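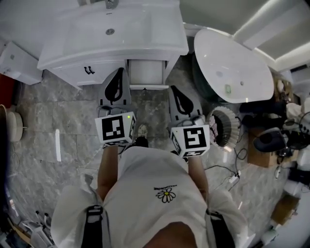

*Fig. 3. Vanity with integrated basin, drawer pulled out.*

## 3. Emptying, cleaning and reloading the vanity

Thank you for choosing the Hallach vanity. Section 2 got it onto the wall. This section covers living with it, and starts with the drawer, where most households keep everything they have ever been given by a hotel.

Allow 80 minutes for the whole job. The cleaning takes a fraction of that. The rest goes to reading the backs of sunscreen bottles.

**You will need**

- two soft cloths, one of which will stay dry if you are disciplined
- dish soap and a bowl of lukewarm water
- an old towel for the floor
- a garbage bag, larger than you think

### 3.1 Emptying the drawer

1. Close the cabinet doors. An open door and an open drawer leave very little room for shins.
2. Lay the towel on the floor in front of the cabinet. Tile is unforgiving to glass bottles and to the people who drop them.
3. Pull the drawer straight out until it stops. Pull evenly. If it sticks halfway, a hairbrush is standing up inside — slide a flat hand over the top and push it down.
4. Lift everything out onto the towel. Do not sort as you go. You will find a thermometer, wonder whether it works, and lose a quarter of an hour.
5. Throw out anything that has separated, crusted or changed colour. Return old medicines to a pharmacy. They do not go down the basin.

> **CAUTION:** Do not lean or sit on the open drawer. It is built to carry toiletries. Children should also be discouraged from using it as a step to the faucet, an idea that will occur to them independently.

### 3.2 Cleaning the drawer and cabinet

1. Wipe the inside of the drawer with a damp, soapy cloth, working from the back corners forward. Toothpaste that has set hard should be softened under a wet cloth for a few minutes. Do not chip at it with a nail file.
2. Wipe again with clean water, then dry.
3. Wipe the drawer front and the doors in long vertical strokes. The glossy finish is easy to clean and equally easy to put fingerprints back on.
4. Clean behind the door handles with a folded corner of the cloth.
5. Run a dry cloth along the underside of the countertop edge. Drips gather there and wait.

**Note:** No scouring powder, steel wool or bleach on any painted surface. Dulled gloss is not covered by the warranty, and we can tell.

### 3.3 Basin and drain

1. Rinse the basin and wipe it down with dish soap.
2. Clean around the metal drain with a soft toothbrush. Please label the toothbrush afterward.
3. Dry the faucet. In hard water areas a dry faucet in the evening saves an argument with limescale in November.

### 3.4 Reloading

1. Let the drawer air for at least an hour, pulled out. Warn the rest of the household — it sits at a height that finds people in the dark.
2. Put back tall items first, lying down, caps toward you.
3. Put daily items at the front. If you haven't used something since the last time you read this section, consider the bag.
4. Push the drawer in with a flat palm in the centre of the front panel. Do not use a hip.

**Spare parts:** drawer liner, part no. 398; door handle, sold in pairs with screws, part no. 1098. Both are available from any Drukamard dealer. For alignment of doors that have begun to droop, see Section 4.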